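## 2. Setting up your tabletop clean-up kit

I keep my Prekley kit on a felt-topped table (felt hangs onto crumbs like you wouldn't believe!), so that's the surface I've written this for.

1. Put the bin on your left, open side up.
2. Lay the dustpan beside it with the handle pointing at the bin.
3. Leave the brush on your right, bristles away from you. 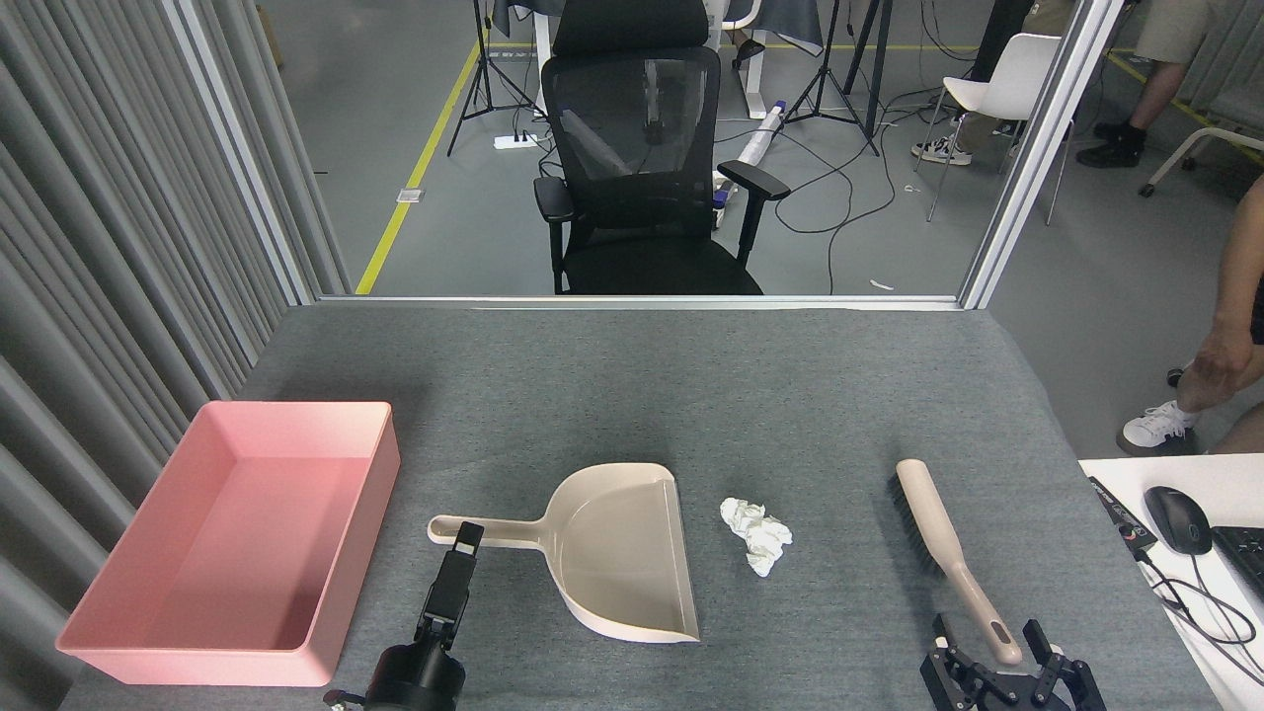 *Fig. 2: Bin, dustpan, tissue and brush laid out on grey felt.*

4. Pick up the brush by its handle and sweep in short strokes, towards the pan. I do a scrunched-up tissue first, then go back for the fine stuff.

**Caution:** go easy on the felt. Scrubbing makes it pill, and I learned that one the hard way.
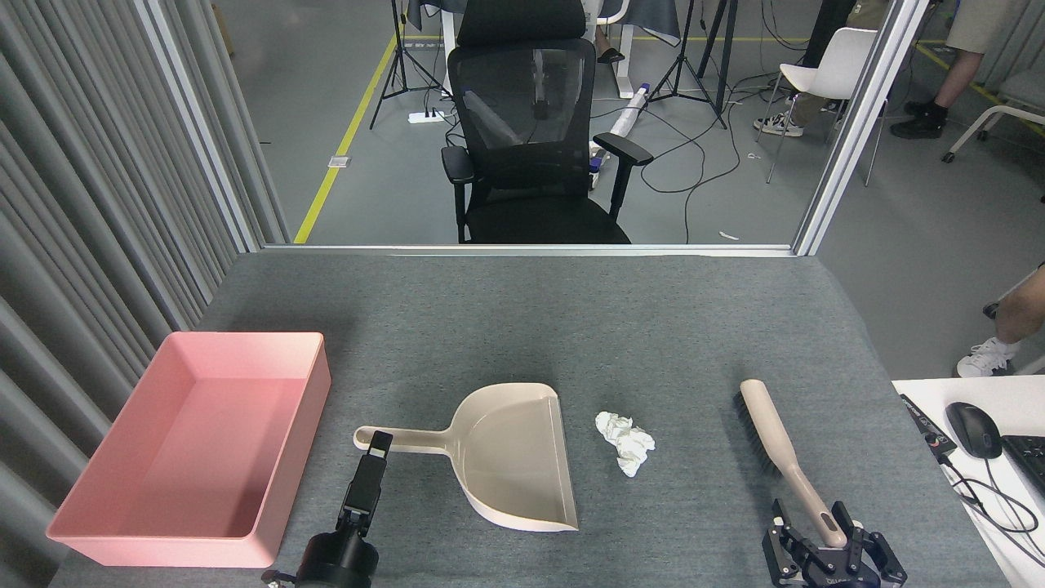 Lo Presti wrote in to say that a slightly damp brush picks up lint much better on felt, and that 20 light strokes beat 2 hard ones.

5. Tip the pan into the bin, then hang the pan and brush up by the holes in their handles.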